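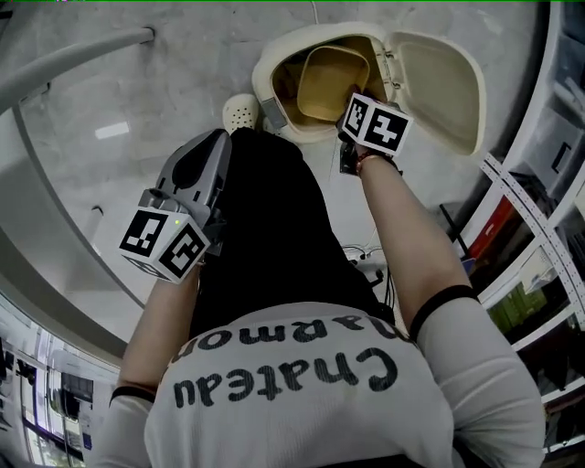
Litter box with the lid open, tan inner tray still in. Round perforated piece on the floor to the left.

Apr 15, 2019

Started on the cream box today, lid first. It swings open to the right and stays out of the way, so I'm leaving it on its hinge for now — Maëlle Li wants it off completely for washing but I'd like to look at the hinge pin before anyone pulls on it. The Skumico one cracked right there in October and we never got a spare.

Order I'm settling on: lid open, tray out, rinse the tray, wipe the shell, tray back, litter, lid down, latch. The round white piece with the little holes gets its own wash. I keep putting it down next to the box and then hunting for it, so it gets a hook by the sink (Driss, please, you have the drill).

Tray notes. Warm water and the plain soap, no scrubbing powder, it scratches. I'm going with 800 g of litter for the first fill. Driss thinks that's stingy and he may be right, so if it looks thin in the corners add another 100 and write it down here!! Last time somebody topped it up and didn't say, and my weights were useless for two whole pages.

Empty tray on the bench scale: 207 g. Weighed it 2 times, same number. The Lemer tray isn't done yet.

Small gripe: marble-look floor plus spilled litter is a terrible combination, the grains just vanish into the pattern and then you hear them under your shoes. Old sheet down before pouring, every time. And the cables should go up off the floor before we bring any water over here.

Still to do — order hinge pins from Zaltetti, ask Maëlle whether the latch is meant to click or just rest, and find out who has the good brush.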